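Town Weighs Lower Speed Limit on School Route

Amparo Iglesias has worked on street safety for the town of Valcárcel for long enough to remember when the crossing on Panano Road had no paint on it. Her department is now asking for a lower limit on the stretch between the elementary school and the library, along with raised crosswalks and a narrower turn at Cuvmont Avenue.

"People want a sign, and I understand that," she said in her office in November. "A sign is cheap. But the road is wide and straight, and drivers go the speed the road tells them to go."

A count taken over one week recorded 2854 vehicles on the stretch during school arrival hours. Of those, 670 were over the posted limit. Iglesias said most were only a few miles over, and that the worst readings came just before 8 a.m.

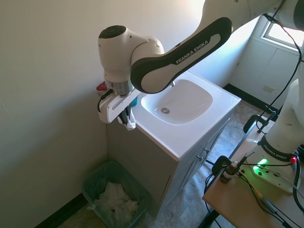 What would change

The plan calls for two raised crosswalks, one at the school gate and one by the library steps. The curb at Cuvmont would come out far enough to make right turns slower. Parking would be lost on the north side for nearly 200 feet.

Iglesias said the parking is what she hears about most. The bakery and the dry cleaner both wrote to the town, and she has met with the owners twice. A loading space will stay in front of the bakery until 10 a.m.

"We moved the line once already," she said. "I'm not sure we can move it again and still have a crosswalk people can see."

The bus company, Zemik, asked for a gentler slope on the raised sections so that standing riders would not be thrown around. That was added to the drawings. 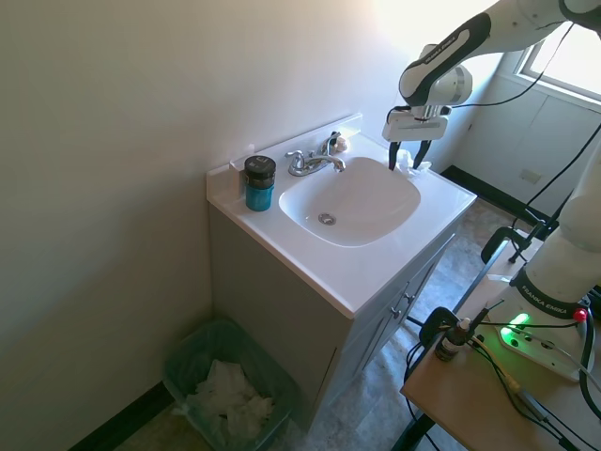
Purificación Tejada thinks the plan stops too soon. She said the children who walk from the apartments past the library get no help at all under the current drawings, and that the last block is where cars pick up speed again. She would like a third crosswalk there, even if it has to wait for next year's budget.

Iglesias did not disagree. The last block has a storm drain that would need to be moved, she said, and the cost of that work is still being figured out.

The department mailed notices to 100 addresses near the route. Written comments can be dropped off at the front desk of the town office.

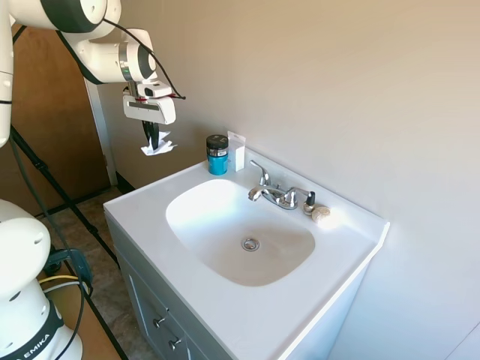 A robotic arm holds a crumpled tissue over a bathroom vanity.

Iglesias expects the first crosswalk to take two weeks to build once the town signs off. The work would be done during a school break, with traffic sent around by way of Cuvmont.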